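Kinsella Textile Reuse Pilot: Progress Report to Redier
By Úna Keane | December

Collection at the Cerkitgate depot is on schedule.
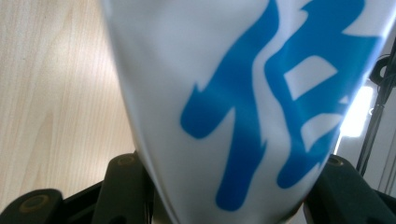
Intake for the period was 1638 kg, against 1467 kg in the previous period, an increase of 171 kg. Synthetics are still sorted by hand. The second baler was commissioned on a Tuesday and has run without a fault since. Clarkico has accepted 38 bales and rejected 4 for mixed fiber content. The rejected bales will be re-sorted at our cost.

Spending is within budget except for transport, where the fuel line is almost used up. We request permission to move the unspent training funds to that line. The moisture meter is still on back order.

Next period: finish the fiber labeling guide and renew the depot lease.

Comments (2)
Senan Costello: Is the rejected weight included in the intake total?
Úna Keane: Yes. Intake is weighed at the gate.

Related items
Depot lease: summary of terms
Baler maintenance schedule
Fiber labeling guide, draft 2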